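Bench safety and method check, rover with front arm
Storkell workshop, 6 October 2018
Checked by: Zdislava Bartoš
Applies to: Groltwood pick-and-place trials, results draft 2

1. Emergency stop reachable from the operator's seat
Pass. Reachable, but only just. Move the seat or move the button.

2. Stop tested under load
Fail. Tested with the arm idle, which tells us very little. Repeat with the arm lifting.

3. Cables clear of wheels and joints
Pass with comment. Clear at rest. I would like to see them after a full turn of the base in both directions.

4. Loose items removed from the table
Fail. Anything that isn't part of the trial goes on the shelf before power is switched on.

5. Wheels blocked during arm-only trials
Not done. The draft treats the base as fixed. If it creeps, the reach figures are wrong.

6. Trial log complete
Fail. The draft claims 89 successful grasps. The log has 15 entries with a start position written down. Where are the others?

7. Object positions varied between trials
Doubtful. Yang says they were moved by hand "to a new spot". No spots are marked. Tape a grid down and draw positions from a list.

8. Failed grasps counted
Unclear. Two pages of the September log record restarts with no reason given. A restart after a drop is a failed grasp.

9. Comparison with the Nirkberg method
Not accepted. They used a different gripper and heavier objects.

Result: arm may be run at low speed only. Items 2, 4 and 5 to be closed first. No figures to leave the workshop until item 6 is answered.
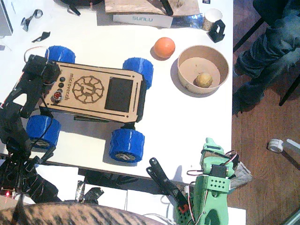 Rover and front arm on the bench, seen from above.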